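Reunion Night Watch Party: Quick Kitchen Tips 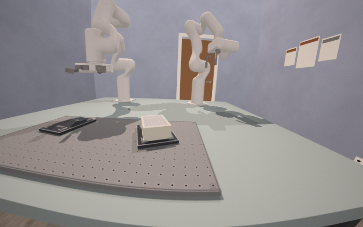
Two white robot arms at the back of a pale gray-green table, computer rendering.

Doing the reunion at my place again so here's what works. Short version, I'm typing between batches.

Snacks first. Nothing that crunches during the sit-down interviews. Soft pretzels, stuffed dates, little sandwiches. Chips come out for the commercials only — Dorin Hodoroagă rewound the limo fight 3 times last season over a bag of kettle chips.

Dip. Make it the night before. Sour cream, chives, lemon, lots of pepper. Stir agian before serving, it gets watery on top.

Cheese out of the fridge 20 minutes before the opening credits. Brie a bit longer.

Spritzers in a pitcher, no ice in the pitcher. Ice in the glasses. Freeze some grapes if you want it to look like the cast trip.

White couch? Throw an old sheet over it. Red wine on fabric: blot, dont rub, cold water, then dish soap. Club soda is fine too if it's open.

Greasy remote — take the batteries out, wipe with rubbing alcohol on a cloth, toothpick around the buttons.

Sparkly tops (we dress up for the Pliltasano reunion, don't judge) go inside out in a mesh bag, cold, hang dry. Glitter on the rug comes up with a lint roller. Vacuum just moves it.

Sliders: 5 minutes under foil after they come out, then brush with butter. Buns stay soft thru part one.

Part two is in February. Dessert tips then, plus the Morrison cheesecake everybody keeps asking for.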